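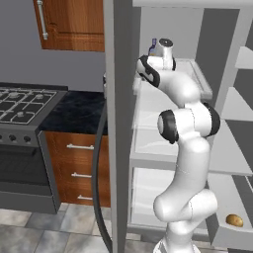
Según Tien-fu Cheng, un brazo que roza una balda y sigue empujando no ha fallado en la percepción, ha fallado en los modales. La observación, recogida durante la revisión interna de Kaimal, resume bastante bien el apartado 4.2.

Figura 3. Entorno simulado: el brazo trabaja dentro del frigorífico abierto.

De los 3.911 episodios ejecutados, 30 acabaron en parada de seguridad por exceso de par en el codo. En 11 de ellos el planificador declaró la tarea completada un instante antes de la parada – optimismo que no compartía el detector de colisiones. El origen era prosaico: la malla de colisión del frigorífico se generaba con la puerta cerrada y nadie la actualizaba al abrirla. El brazo planificaba, pues, trayectorias impecables para otro electrodoméstico. Regenerar la malla tras cada apertura eliminó las paradas de este tipo; las debidas al deslizamiento del objeto se tratan en el apartado 4.3.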